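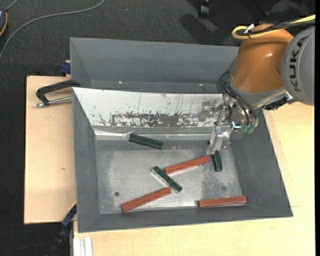 Page 19

4. Bacs et blocs : mise en place et rangement

Cette section concerne le jeu de blocs rouges et verts Zakorum et les bacs métalliques gris à parois évasées. Les blocs se rangent en vrac, sans ordre de couleur.

4.1 Préparer les bacs

1. Poser les deux bacs l'un derrière l'autre, sur une surface plane. Les rebords doivent être à la même hauteur.
2. Vider entièrement le bac arrière. Il sert de bac de destination.
3. Essuyer le fond du bac avant avec un chiffon sec. Ne pas utiliser de tampon abrasif.
4. Passer la main sur le panneau blanc incliné, côté paroi arrière, et retirer les écailles de peinture qui se détachent.

Remarque — Les éraflures grises et les rayures du panneau n'ont pas d'effet sur l'usage du bac. Le remplacer seulement s'il bouge ou si un bord se soulève (réf. 454, voir la liste des pièces).

Attention : les morceaux de film ou de ruban transparent qui dépassent au pied du panneau peuvent retenir un bloc. Les couper au ras avec des ciseaux, sans tirer.

4.2 Disposer les blocs

1. Prendre trois blocs verts et trois blocs rouges.
2. Les déposer à la main au fond du bac avant. Ne pas les lancer : le métal se marque.
3. Les laisser dans la position où ils tombent, en biais ou côte à côte. Séparer uniquement les blocs empilés.
4. Vérifier que rien ne repose sur les parois inclinées.

4.3 Fin d'utilisation

1. Transférer tous les blocs dans la boîte Dostelau réf. 682.
2. Contrôler les arêtes. Un bloc ébréché se remplace à l'unité, dans la même couleur.
3. Empiler les bacs vides, 10 au maximum par pile.

Remarque — Les taches claires ou sombres sur le métal brossé du fond ne sont pas un motif de retour.

Rédaction : Sugeng Chin, Nullgate. Révision du 2019-12-26. La liste des pièces de la révision d'octobre reste valable.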